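Reading time: 9 minutes

Why Things Get Scratched, Scuffed and Chipped

Find the oldest box in your home. It might be a toy box, a toolbox, or the tin where somebody keeps buttons and one key that opens nothing. Now look inside it. Tip the contents out if you are allowed, and if you are not allowed, look round the edges.

You will see marks. There will be lines, dull patches, perhaps a corner where the colour has gone altogether. Grown-ups call this wear and tear, usually while sighing. Scientists have a whole subject for it, called tribology, which is the study of things rubbing against other things. You can get a job in it. There are people who go to work in the morning, rub two things together, write down what happened and come home for tea.

This page is about what happens when things go into boxes and bins, get moved about, and come out again. The box never gets a day off, and it keeps a sort of diary.

What is a scratch?

A scratch is a very small ditch. Something hard has been pushed along something softer, and it has ploughed a groove as it went, the way a stick does if you drag it across wet sand. The groove in the sand is easy to see. The groove in a tin lid is much thinner, but if you were the size of a dust mite you would have to climb down one side and up the other, and you would probably complain about it.

Which thing gets scratched depends on which is harder. Your fingernail can scratch a candle. It can't scratch a window, however cross you are. A steel nail will scratch a plastic ruler, and the ruler will do nothing whatever to the nail. When two things meet, the softer one comes off worse, and being bigger doesn't help.

Long thin scratches are left by points and edges. If they all run in the same direction, there's a good chance that things have been sliding in that direction. A playground slide often has scratches running from top to bottom and hardly any going across, unless you know some very unusual children.

What is a scuff?

A scuff is what you get when there are a great many tiny scratches in one place, too small to pick out separately. Instead of lines you see a pale or cloudy patch. Look at the toes of your school shoes. If they are shiny, they are either new or they belong to somebody else.

Shiny things are shiny because they are smooth. Light hits a smooth surface and bounces off neatly, all together, like a class leaving the hall in a line. On a scuffed surface the light bounces off every which way, like a class leaving the hall when it's raining cake. That's why the patch looks dull. The shine hasn't been stolen, it has just been scattered.

Some scuffs are the other way round. Dark smudges on a pale floor can be a little bit of something else that has rubbed off and stayed behind. Black rubber soles are famous for this, and school halls all over the country have the lines to prove it.

What is a chip?

Paint is a skin. It sits on top of whatever is underneath and holds on as best it can. When something knocks into it hard enough, a flake lets go, and now there is a little hole with an edge all the way round it. The edge is the weak part. The next thing that comes along catches on it and lifts another flake, and so on. This is how one chip becomes a bald patch, and also why you should stop picking at the windowsill.

Under the paint you may find more paint. An old door can have five or six colours on it, one on top of another, and a deep chip will show you several at once, like a slice through a very thin and disgusting cake. If you find a door like this, the top colour is the newest. Everything else is history, and going down through it is going back in time.

Reading a bin

Once you know about scratches, scuffs and chips, you can start reading them. Begin with the surfaces that get the most visitors. The sloping white panel in the next picture has thin scratches up near the top and a wide band of chipped paint lower down, and the metal floor in front of it is rubbed pale in places.
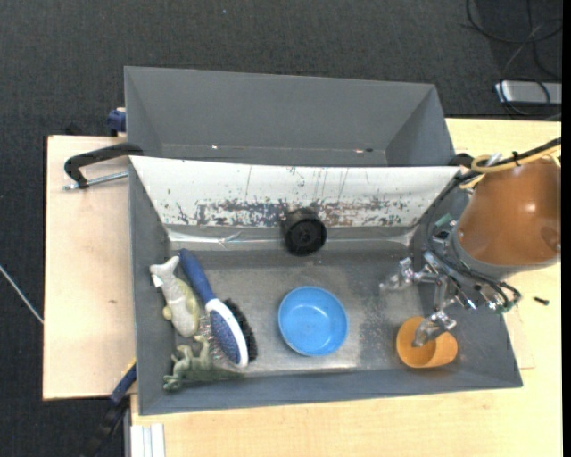 Words by the Prusis page team
First published 26 October 2021

Look at how different the top and the bottom of that panel are. High up there are only thin dark lines. Low down, the white has worn through in a wide band, and you can see dark grey, bluish and brownish patches. Low down is also where things in a bin tend to be. Whatever you drop into a box ends up near the bottom, leans on the walls and gets shoved about there, so the lower part of a wall usually has a harder life than the upper part. We can't say for certain which object made which mark. We weren't there, and bins don't talk.

Now think about the things in it. An orange cup, a blue bowl, a grooming brush, a green dinosaur lying on its side and a toy that looks like a fish: they wouldn't all mark a wall in the same way.

The round ones

A bowl is mostly curve. When it bumps a flat wall it touches at a small spot on its rim, so the push is gathered in one little place. But a smooth, rounded rim has no point to dig in with, and so it tends to slide along and rub. Cups are much the same. Put one on its side and it will roll, which lets it travel a long way for very little effort. We should all be so lucky.

Rolling does less damage than sliding. When you roll a ball along a table, the bit touching the table keeps changing and nothing gets dragged. When you push a brick along the same table, the same face scrapes all the way. If you do this with the good table, you will get to learn about wear and tear and about being sent to your room, both in one afternoon.

The bristly one

A brush is a crowd. Each bristle takes a small share of the push, and bristles bend, so brushing a wall gently with soft bristles may leave no mark that you can see. Metal pins are another matter. A pin is thin, and a thin thing presses hard on a tiny area. This is the reason that a drawing pin goes into a noticeboard and your thumb doesn't.

The pressing-on-a-tiny-area business has a name. It's called pressure, and it explains a surprising amount of household damage. The same push spread over a big area does little. Squeezed into a point, it makes a hole. People in heavy boots are often kinder to a floor than people in thin, pointy heels.

The dinosaur

A toy dinosaur has limbs and a tail, and it will catch on things, because it sticks out in so many directions. If it is made of soft plastic it will mostly scratch itself. Look at any toy animal that has been loved for a few years. The worn places are on the parts that stick out furthest: noses, ears, tail tips, the tops of knees. The inside of an elbow stays as good as new. Tucked-away parts meet very few strangers.

You can use this to work out how something has been kept. A toy that's worn on one side only has probably spent its life lying on that side, or being dragged along by one arm.

Try it yourself: the Kwan box

We call this the Kwan box, and you will need:

a shoebox
a sheet of dark sugar paper
a stick of white chalk
2 small objects, one smooth and one knobbly
a grown-up who doesn't mind dust

Cut the paper so that it lies flat in the bottom of the box. Rub the chalk all over it until it is white. This is your paint, and it has the great advantage of coming off easily.

Put the smooth object in, put the lid on, and tip the box slowly from end to end 20 times. Take off the lid and look. Then chalk the paper again, put in the knobbly object and do exactly the same. Same box, same number of tips, same speed. If you shake it gently the first time and like a maraca the second, you won't know whether the difference came from the object or from you.

Draw what you see each time. Are there lines? Which way do they go? Is the chalk more worn in the middle, or at the ends, where the object stops with a bump? Write down your guess before you look. Changing it afterwards is called cheating, even if you do it in pencil.

If you want to go further, turn the box and tip it from side to side instead. Our own longest go was 215 tips. By then the paper was in a dreadful state and so were our arms.

Can you stop it?

You can slow it down. There are a few ways, and you will have met most of them.

You can put something soft in between. A cloth at the bottom of a cutlery drawer means the forks land on cloth. You can use something harder to begin with, which is why kitchen sinks are often steel and hardly ever chocolate. You can make things slippery, so that they slide past each other without grabbing. Oil does this in a bicycle chain, and soap does it in the bath, generally just as you're standing up.

Or you can let it happen, and mend it when it matters. A box that holds things doesn't need to be pretty inside. A scratched bin holds a dinosaur as well as a new one does, and you can stop worrying about the scratches, which is restful.

Words to know

Friction: the rubbing force between two things that are touching. It slows sliding down, and without it you couldn't walk, write or keep your socks up.
Pressure: how much push there is on each bit of area.
Tribology: the study of rubbing. Say it "try-BOL-uh-jee".
Wear: what is left of a thing after all of the above, or rather, what isn't.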